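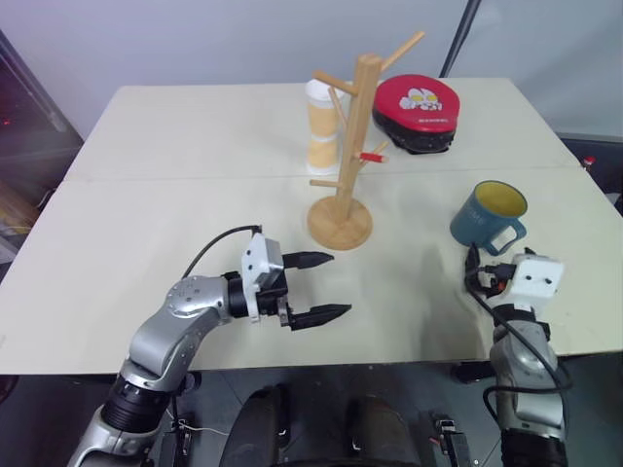
4. Where the mugs end up

4.1 Which peg gets picked first

I went into this part of the study thinking people would fill a mug tree from the top down. That was my own habit at home, and I had never given it a second thought. The diaries from the Stasesden kitchens say otherwise, and I had a lot of fun finding out how. Between them the households wrote down 422 hangings, each one a single mug going onto a single peg, with a note of the hand used and what else was standing nearby on the table or counter.

The most popular spot by far was a middle-height peg on the side of the writer's stronger hand. The top pegs came next. The low peg, the short one that sits just above the base, was used in only 75 of the 422 hangings, and most of those were espresso cups or children's cups. A full-size mug hung down there tends to touch the base or the table before the handle has settled, and then it sits crooked (several people drew me little pictures of this in the margins, which I loved).

I should say something about the tree itself. I used the same basic pattern for everyone: light wood, a round base, one upright post, and five pegs that come off at different heights and angles. Lesia Moroz had wanted a version with pegs in matched pairs, and we argued about it for most of September. I held out for the uneven kind, as it makes people choose. With matched pairs you get a lot of hangings that are really just habit, left then right then left, and those don't tell me much about reach.

4.2 Turning the handle

Getting a mug onto a peg takes two small decisions: which way the handle points and which way the opening ends up facing. People barely mention the second one until I ask. When the mug is standing on the table with its handle toward you, you can grab the handle and then have to find the peg with whatever gap is left beside your fingers. Or you take the mug by the body and bring the handle loop to the peg. The diary writers were split on this, and quite a few did both in the same evening without noticing – I only know it from the hand notes.

Tilt matters too. The pegs slope upward, so the mug has to come in at a slant and then drop back a little. Ribbed or tapered cups were easier to hold at a slant, according to the notes, and wide smooth mugs were the ones people complained about. I didn't measure grip, so please read that as a kitchen opinion and no more.

Figure 1. Lower part of the mug tree, with a short peg on the left of the post and a red-tipped branch near the top. A teal cup with a mustard-yellow inside is tilted to the right of the post, open end up. 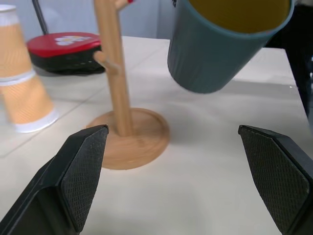
Araceli Tejada wrote back that I was making far too much of the pegs. In her kitchen, she said, the base decides everything: if the tree is light and you load one side first, you end up steadying the post with your free hand, so of course you go to the other side next. She had kept a second diary page just for this and asked me to count the steadying hands as well.

So I did, as far as the notes let me. Free-hand steadying turns up mostly on the first mug of a round, and it fades once there is a mug on each side. That fits her account better than it fits my stronger-hand idea, and I've left both in the coding sheet for now. The Gebreyes notes don't record the free hand at all, so those pages are out of this comparison.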